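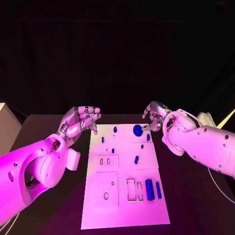
White board under the pink light, blue knob at the top edge.

1/ Notes on task boards for hand-dexterity practice, after a few months of making and remaking them at the Brirerstead workshop. Mostly about the board itself: pegs, slots, knob, spacing.

2/ Base panel is white. I tried a darker one first and the slots disappeared into it. Under magenta light a white surface goes pink all over, but a slot still reads as a slot.

3/ Pegs and knob are blue. Under this light they hold up well against the panel. Small pale parts do not. If a part is both tiny and pale, give it a fixed home on the board or expect to spend time looking for it.

4/ The knob is large on purpose. Fingertips need somewhere to sit before anything turns. My earlier one was much smaller and every attempt became a test of grip and told us nothing about rotation.

5/ Knob goes near the top edge. In the middle of the board, a hand working it covers half the other tasks.

6/ Peg spacing: leave more than you think. The Trerkton layout had pegs 21 mm apart and a finger going for one kept brushing its neighbor. I doubled the gap and lost 2 pegs from the design. No regrets.

7/ Raised plates are separate pieces on my boards. When a slot wears, the plate comes off and a new one goes on. The Vidon version was one piece and had to be reprinted whole, 4 times.

8/ Wear, for anyone planning a long run: the holes go before the pegs do. At 2000 insertions my hole edges were visibly rounded and the fit was loose enough to make the task easier. Log the count per plate or your later results won't compare with the early ones.

9/ Tabletop should be dark. The board outline stays clear and a dropped light-colored part shows up.

10/ Still open: how to fix the board down. Bennani uses clamps, which get in the way at the corners. I have rubber feet on mine and it creeps a little when the knob is stiff. Trying a recessed tray in November. Will post the drawing if it holds.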